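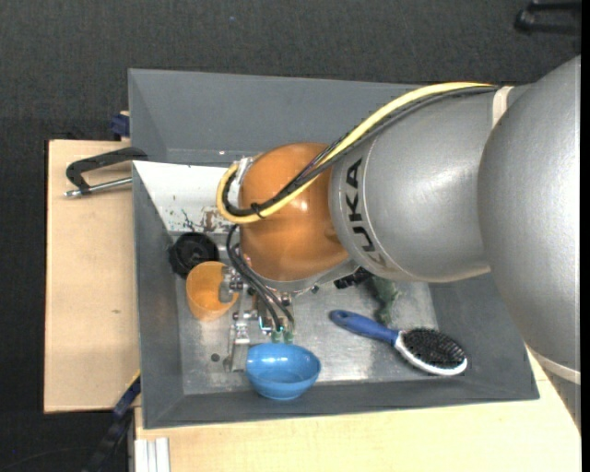
Let go of the robot

I have a grumble, and it's been building since February, so bear with me.

There are two main ways to show a robot arm how to do a job if you don't want to write it all out in code. You can take hold of the thing and push it through the movements yourself, like guiding a child's hand round the letter S. Or you can stand back and drive it by remote, with a handset or a headset or whatever your lab could afford, and let it record what it did while you were driving. Everybody I meet outside the field loves the first one. It looks so friendly! You put your hand on the arm, the arm goes soft and follows you, and visitors go all misty. The second one looks like someone playing a computer game badly.

I think the second one is nearly always the better way to teach, and I think we keep choosing the first for reasons that have very little to do with the robot.

I should say where I'm coming from. I spend my working days on clearing-out tasks. A bin full of ordinary household things, a bowl, a cup, a hairbrush, something soft and crumpled that won't keep its shape, and the arm has to get them out one at a time without making a mess of it. We call our setup Tazi, which was a joke once and is now on all the paperwork. I've given more demonstrations on it than I'd like to admit, by both methods, and I was a hand-guiding person for years. A loud one. If you sat through my talk at the Plusard workshop you'll remember me waving my arms around on the subject, and I'm sorry.

What changed my mind was a hairbrush. If you've never tried to pick up a hairbrush with two flat metal fingers, it's a horrible object. The handle is easy enough if it's lying clear of everything, but it rarely is, and if you go for the head you get bristles, which give a bit and then don't. I'd been showing Tazi how to do it by hand and I was getting lovely results. Every single demonstration ended with the brush in the tray. Then we'd let the arm have a go by itself and it would come down beautifully over the handle, close, and lift away with nothing in it. Again and again (I have never felt so mocked by a machine).

Brigitta Wieser, who shares the rig with me, watched me record one and asked what my left hand was doing. I said it wasn't doing anything. She played the side video back and there it was, steadying the wrist of the arm while my right hand did the moving, and giving it a tiny downward press just as the fingers closed. I had no idea. I was feeling the brush through the metal, the way you feel the road through a bicycle, and correcting for it without a thought. None of that went into the recording in any form the robot could use. All it got was a path through the air and a moment when the fingers shut.

And that's my trouble with hand guiding in a nutshell. You cheat. You can't help cheating! You've got decades of practice at touching things and you bring the lot with you, and then you hand over a record with all of that missing and expect the poor arm to manage. You also lean in and look. I bob my head round to see behind the cup, I crouch, I squint along the handle. The robot's camera stays where it is, and half the time the biggest thing in front of it is me. Elbow, sleeve, back of head. We had a whole batch where the system had clearly learned that the right time to close the fingers was when a green cardigan turned up. I've stopped wearing it to work.

Drive the thing by remote and most of that falls away. If you do it properly, with only the robot's own camera view on your screen, you know what it knows and you feel what it feels, which on our rig is next to nothing. The first day is awful. You miss the cup. You nudge the cup into the bowl, you pinch the rim and it spins off. My first session by remote I managed 14 decent picks in a whole afternoon and went home in a sulk. By hand I'd have had ten times that before lunch and been pleased with myself.

But those 14 were worth having! Every one of them was a pick that could be done with that camera and those fingers, because that's how it had been done. And without meaning to I'd started doing things differently. I came in slower. I tipped the bowl with one finger to get an edge up before I tried to grip it. I'd push something out of a corner first and then go for it, where by hand I'd simply have dug in. I was working out a way of clearing a bin that suits something a bit numb and a bit short-sighted, and that's the lesson the arm needs.

Now, I can hear Liette McIntyre from here. Liette runs the Zimix group and she is the best hand-guider I've ever seen, and her objection is a good one, so I'll try to be fair to it. She says remote driving is only as good as the controls, and most controls are dreadful. You get a delay, you get a handset that turns your nice smooth wrist movement into a series of little jerks, and then the robot learns the jerks. She showed me recordings where the arm stops dead above every object for no reason except that the driver was waiting for the picture to catch up. The robot had learned to stop and wait too. It looked like it was saying grace.

She's right about that. I'd add that it's tiring in a way hand guiding isn't. Pushing an arm about makes your shoulders ache, but driving one from a screen wears out some other bit of you, and by the end of the second hour I'm making choices I wouldn't make fresh. We cap it now. Seven bins and you get up and somebody else sits down, whatever you feel like.

She's also right that there are jobs where you need your hands on the machine. Anything where the whole point is how hard you press, wiping or sanding or getting a lid on. If the arm has a decent force sensor and you put your hands behind it, where they won't spoil the reading, then yes, grab hold and get on with it. I wouldn't try to teach wiping by remote with the kit I've got. And a really big arm is a different matter again. Some of them will let you lead them about and some you'd no more want to stand next to than a carthorse in a bad mood, and for those the question answers itself.

Where Liette and I properly fall out is over numbers. Hand guiding is quick, so you end up with a lot of it, and a lot of it looks good in a report. The Trullel people put out a set last year with 2000 hand-guided demonstrations and everyone oohed. We trained on it. Then we trained on 400 of our own, driven by remote, with the fumbles left in, and for our bins I'd take the 400 every time. I know that's one task and one lab, and our own bins to boot, which is hardly a fair fight. Liette has pointed this out to me at length. I still think that if theirs had been recorded through the robot's own eyes they could have stopped long before 2000 and all gone on holiday.

And please, while I'm at it, leave the fumbles in. The habit of throwing away any demonstration where something slipped drives me up the wall. If the cup slides and the driver goes after it and gets it the second time, that's gold, that's the only place the robot will ever find out what you do when a cup slides. Clean demonstrations teach it to cope with a world where everything stays put. I'd bin the ones where the driver gave up or clearly wasn't paying attention, and keep pretty much everything else. Brigitta would be stricter than me and wants the second-try ones labelled separately. Fine, label them, only don't delete them.

I think what really keeps hand guiding going is that it's nice. It feels like teaching. You've got your hand on the pupil's hand and there's a warmth to it, and when it goes well you feel clever and kind. Driving by remote makes you feel clumsy, and people who've been clever all their lives don't enjoy that much. I didn't! But feeling clumsy is useful information when the thing you're teaching is clumsy in exactly the same way.

So if you're setting up something new this spring and there's a bit of money left, spend it on better controls. Get the delay down. Get a chair that doesn't hurt. Make your most senior person drive the first ten bins on the robot's camera alone, with the rest of the lab watching, and then have the argument about methods. I'll come and watch if you're within a train ride, and I'll bring the hairbrush.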